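Plestdale Butcher-Block Oil, 18 oz

Food-safe oil for wooden tabletops and cutting boards. Smells faintly of walnuts, tastes of regret - please don't check. Wipe it on, go find something else to do for 2 hours, then buff with an old T-shirt. 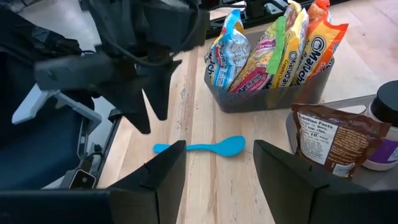 One can does a kitchen table twice, or once if you pour like Hugo Bermúdez in our shipping room. Not for floors, decks or salad. Ships from Driditz. Returns accepted on unopened cans only.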